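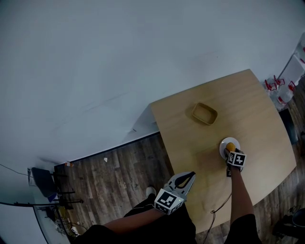
Saturdays, sheds and the Rallholm courts

March 19, 2022

So I went along to the open morning at the Rallholm tennis courts, mostly for the sausages if I'm being truthful, and came home as the person in charge of the key roster. How does this keep happening to me?

The courts have been looked after by the neighbourhood association since the council handed over the lease in November, and they're in better nick than I remembered. The net on court two still sags in the middle (Tímea Lengyel reckons that's good for her backhand), but the weeds are gone from the baseline and someone has finally painted the shed door. It's green! Very green!

The big talking point was lights. The quote came in at $2,630 for the one court, and we've got $800 in the kitty, so there's a fair way to go. Fuad Tufa wants to run a twilight round robin at $12 a head, and I've said I'll play as long as I'm not drawn against his daughter, who is 9 and has a serve like a cannon.

Anyway, keys. If you want one, leave your name in the book at Niskanen and I'll drop it round to your place. Please bring it back when you move away, as the last lot went to Surnbridge with somebody's furniture and we had to change the padlock.

Next job is the gutter over the shed. I've borrowed a ladder.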